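To: the list
Subject: Re: Drinks table — cups, lids, sleeves and trays

Replying below to the questions that came in after my note about the drinks table. I've trimmed the quoted part to what people were asking about.

For anyone who missed the first message, we're moving from the urn and mugs to takeaway cups, with iced tea in clear cups and hot drinks in white ones. 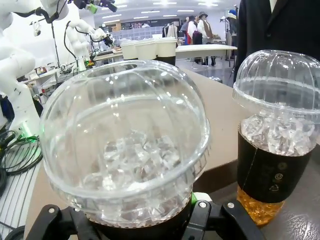
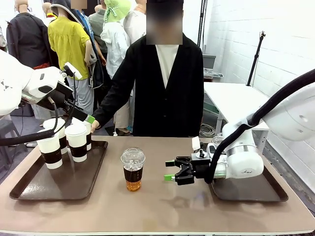
Do the domed lids fit the white hot cups as well as the clear ones?

The ones we stock fit the clear cups only. The white cups have a narrower rim and take the flat sip lid, which is kept in its own box under the counter. If you force a dome onto a white cup it will sit there and look fine until somebody picks it up by the lid.

Now the earlier message.

> Thanks for the note. A few things from our end at Sasdale before
> we put in an order.
>
> 1. Are you putting sleeves on the cold cups too? We had assumed they
> were for hot drinks only and budgeted on that basis.
>
> 2. How much ice are you allowing per cup? Our freezer is a small one
> and we can't make enough overnight for a full Saturday.
>
> 3. Which trays? The ones we have are round and the cups slide.
>
> 4. Is the Llorente carton still the cheapest way to buy the clear
> cups, or has everybody gone over to Varka?
>
> We would also like to know what happens to the used cups at your end,
> as our council won't take them in the yellow bin.

Taking those in order.

Sleeves. We put them on both. On the cold cups it's for the condensation, which gets all over the tabletop and makes the cup slippery to carry. Put the sleeve on before the ice goes in. If you leave it until after, the cup is already damp and the sleeve drags and tears at the seam. The sleeves come flat and need to be squeezed open, so do a stack of them before you start serving.

Ice. We fill to a bit over halfway, pour the tea, then top up with a few more cubes so there's some showing under the dome. That works out to 10 kg for a normal Saturday with some left at the end. We don't make any of it. We buy it bagged from the servo on the way in and keep it in two eskies, one for serving and one that stays shut until the first is finished. A small freezer is fine for holding the spare bag but I wouldn't rely on it for making any quantity.

Tea. Nobody asked but it matters for the ice. Brew it double strength the night before and chill it in the fridge. If it goes over the ice warm you lose most of the ice and the drink tastes of water by the time it reaches the table. Ours is plain black tea with the sugar left out, and there is syrup on the side for people who want it.

Trays. Rectangular, dark brown, with a non-slip surface. Four cups to a tray is what I'd recommend. You can get six on but then you can't get your fingers in between to lift one off, and the whole tray has to be put down first. Round trays are all right if you put a damp cloth on them — not a paper towel, which falls apart.

Cartons. The last count in our storeroom was 1,009 clear cups, so we haven't bought any lately and I can't give you a current price for either supplier. When we last compared, Llorente was cheaper by the carton but the lids were charged separately, and Varka sold cups and lids as a set. Check the lids before you compare the totals. Cavum only does the sleeves, as far as I know, and they took almost 14 days to arrive, so order those first.

Used cups. Our council takes the clear ones if they're empty and rinsed. Lids go in with them. Sleeves come off and go in with the cardboard. The white cups are lined and go in general waste. We have a bucket at the end of the table for leftover ice and tea, and it needs emptying more often than you'd expect, particularly in the last hour.

One more thing on setting up. Keep the cold drinks and the hot drinks on separate trays. We mixed them for the first few weeks and people would reach across a hot cup to get at a cold one.

If anyone has a source for flat lids in smaller quantities, please post it here. The smallest box we can get is far more than we'll use before the end of December, and there isn't the shelf space for it.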